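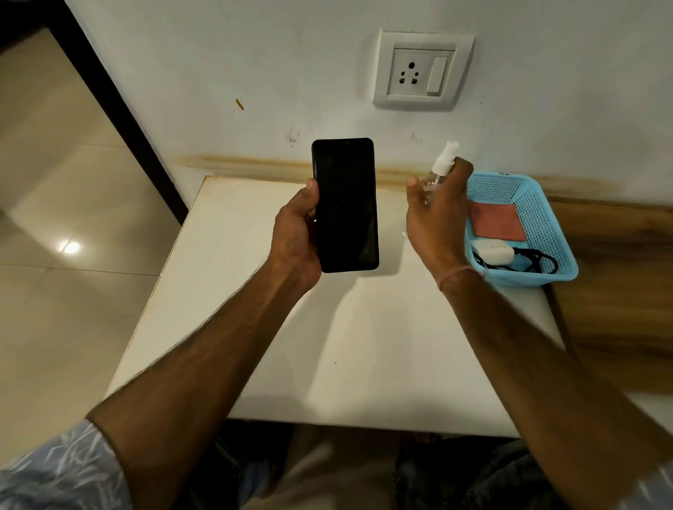 Seit Januar bin ich jetzt in der Robotik-AG, und wer mich kennt, weiß, dass ich mit Schraubenziehern eigentlich auf Kriegsfuß stehe. Umso mehr freut es mich, dass ich ausgerechnet in die Gruppe gerutscht bin, in der am wenigsten geschraubt wird. Wir sind die »Hausarbeiter«, so steht es jedenfalls in der Gruppenliste, und unser Projekt heißt Stetier. Der Name ist beim dritten Kakao aus einem Vertipper entstanden, danach wollte ihn keiner mehr hergeben, und inzwischen steht er auf dem Anmeldebogen für den Wettbewerb in Prandside. Da kommt man also nicht mehr raus!

Stetier soll kleine Handgriffe aus dem Haushalt lernen, und zwar indem er sich anschaut, wie Menschen sie machen. Wir filmen uns aus Kopfhöhe bei allem Möglichen: Socken zusammenlegen, Dosen stapeln, Brillen in Etuis stecken, Tische abwischen. Meine Aufgabe in diesem Monat ist »Handy putzen«. Also Handy in die linke Hand, Sprühfläschchen in die rechte, sprühen, Fläschchen weg, Tuch her, wischen, Handy ablegen. Klingt nach einer halben Minute Arbeit, und das ist es auch. Nur muss man es eben sehr, sehr oft machen, und danach muss man jede Aufnahme anschauen und in Abschnitte zerlegen, und da fängt der Spaß an.

Unsere Gruppe hat inzwischen 479 Aufnahmen zusammen, über alle Aufgaben gerechnet. Brauchbar sind davon 478. (Die eine, die rausgeflogen ist, stammt natürlich von mir. Ich habe mittendrin einen Anruf angenommen, mit dem frisch eingesprühten Handy am Ohr, und erst beim Auflegen gemerkt, dass ich noch mitten in der Übung war. Die AG hat sich die Aufnahme trotzdem zweimal angesehen, mit Ton.) 135 gehören zum Handyputzen, und ich kann euch sagen: Mein Telefon war in seinem ganzen Leben noch nie so sauber.

Was ich vorher völlig unterschätzt habe, ist, wie viel man sich bei so einer Kleinigkeit überlegen muss. Wo hört zum Beispiel das Greifen auf und wo fängt das Sprühen an? Für mich war das immer eine einzige Bewegung. Beim Beschriften am Rechner sitzt man dann aber da und schiebt den Regler hin und her, und plötzlich streitet man sich zu viert darüber, ob ein Finger, der schon oben an der Flasche liegt, aber noch nicht drückt, zum Greifen gehört oder zum Sprühen. Wir haben uns auf ein eigenes Wort geeinigt, »Zielen«. Damit hat die Übung einen Abschnitt mehr als geplant, und ich musste meine ganze Tabelle noch einmal durchgehen. Zwei Abende und eine Kanne Pfefferminztee!

Dann die Sache mit den Händen. Ich bin Rechtshänderin und sprühe mit rechts, das war für mich so selbstverständlich, dass ich es nicht einmal aufgeschrieben hatte. In der Runde kam dann die Frage auf, was Stetier eigentlich macht, wenn das Fläschchen links steht. Greift er über Kreuz? Nimmt er das Handy in die andere Hand? Wir wissen es noch nicht. Deshalb sollen jetzt auch die Linkshänder aus der Nachbargruppe ein paar Durchgänge beisteuern. Die Nachbargruppe heißt Raju und baut an einem Fahrgestell, das Treppen mag (sagen sie), und im Tausch gegen ihre linken Hände helfen wir ihnen beim Plakat. Ich finde, da haben wir gut verhandelt.

Das Handy als Gegenstand ist übrigens gemein gewählt, das war mir am Anfang auch nicht klar. Mit dunklem Bildschirm ist es eine glatte schwarze Fläche, an der sich der Rechner kaum festhalten kann, und je nach Lampe spiegelt sich darin mal dies, mal das. Durchsichtiges Plastik ist auch nicht besser. Bei der Sprühflasche erkennt unser Programm den weißen Sprühkopf meistens tadellos, und den Bauch der Flasche hält es gern mal für gar nichts. Auf dem weißen Tisch sowieso. Eine Zeitlang wollten wir deshalb buntes Klebeband drumwickeln, aber das hat sich dann doch nach Schummeln angefühlt, und zu Hause klebt sich ja auch kein Mensch Klebeband um seine Flaschen. Also bleibt sie durchsichtig, und wir zeigen ihm eben noch mehr davon.

Ausgewertet wird mit Candport, das ist das Programm, das die älteren Semester aus der AG vor einer Weile selbst zusammengebaut haben. Es hat seine Launen. Wenn man zu schnell hintereinander auf »Speichern« klickt, speichert es gar nichts und zeigt dazu ein grünes Häkchen. Man gewöhnt sich dran. Dafür kann man sich am Ende eine Zeitleiste ausgeben lassen, auf der jeder Abschnitt seine eigene Farbe hat, und wenn man viele davon untereinanderlegt, sieht das aus wie ein gestrickter Schal. Ich habe mir eine als Bildschirmhintergrund eingerichtet, ja, so weit ist es schon.

Beim ersten Probelauf hat Stetier das Tuch übrigens wunderbar genommen, gewischt und wieder abgelegt, alles sehr ordentlich, nur lag das Handy zu dem Zeitpunkt noch gut eine Handbreit daneben. Wir haben trotzdem geklatscht. Bis Prandside muss das noch sitzen, und das Sprühen fehlt ganz, da trauen wir uns bisher bloß mit leerer Flasche ran.

Als Nächstes bekomme ich die Brillenetuis dazu, und falls jemand von euch noch welche in der Schublade liegen hat, am liebsten solche mit Klappdeckel und ein bisschen ausgeleiert: Ich nehme alle! Schreibt mir einfach in die Kommentare, ich melde mich dann abends nach der AG.

Kategorie: Basteln & Technik | Schlagwörter: Robotik-AG, Stetier, Haushalt, Wettbewerb
2 Kommentare
Blog durchsuchen … Suchen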